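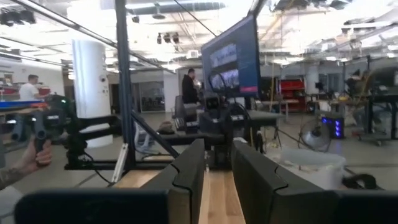 Mererid Maddocks wrote in to say that she had spent a whole evening teaching her arm to fold a dishcloth, and all it learned was how to hesitate. She wanted to know whether she should record more runs or throw out the ones she had. Throw out the slow ones, Mererid, and keep going! You are closer than you think, and the fix costs nothing but a bit of practice with your own hands.

So this month's page is all about teaching by remote control. I've been at it since June and I love it more every week. There is something wonderful about squeezing a handle and having a machine squeeze back. These are the tips I wish I'd had taped to the wall when I started.

Before you record anything

Do the job with your bare hands first, slowly, and watch yourself. Most of us regrip a cloth or a cup without noticing (I do it constantly), and two stiff fingers can't copy that. Find a way to do it with one pinch and no shuffling.

Then do it with the controller, recording off, until it gets boring. I give a new task 2 evenings of this. Lleucu Nicholas gives it 3 and her runs are prettier than mine, so take that as you like.

Clear the tabletop of anything that isn't part of the job. A plain, light surface makes a dark gripper easy to follow on the camera feed. If your table is shiny, throw a matte cloth over it and tape the corners down.

While you're driving

Hold the handle the way you'd hold a garden hose nozzle, firm enough to steer and loose enough that your knuckles don't go pale. A tight grip turns into a shaky arm.

Rest your elbow on something. I used to drive with mine floating in the air and my last runs of the night all drooped to the left.

Look at the feed as much as you can. It feels backwards when the real arm is sitting right there in front of you, but if the robot will only have its cameras to go on, you should find out early what they can't show it. If you keep peeking around the gripper to see the cup, move the cup or move the camera.

Don't stop in mid-air to think. This was Mererid's trouble exactly — every pause goes into the recording along with everything else, and the arm learns to pause too. If you lose your place, end the run, delete it, have a sip of tea and start over.

Small fumbles are another matter. If the cloth slips and you go straight back and pick it up, keep that one! A few good recoveries are worth having.

Mixing it up

Move the cup a little between runs. Turn it. Swap it for the chipped one. My first 180 runs all had the sugar bowl in the same spot, and the arm went to that spot forever after, bowl or no bowl.

Change the lamp, too. Do a batch in the morning and a batch after supper.

Looking after the gear

Let cables hang in a soft loop with enough slack for the full reach, and check the loop before each session. Wipe the fingertips with a barely damp cloth, and let them dry before you pick up anything slippery.

Name your files by task and batch. My folder is up to 1263 runs now, and the early ones are called things like "good" and "good again," so I can't tell you what's in them.

Next month: spoons, and why they are so much harder than forks. If you've got a spoon trick, please send it in.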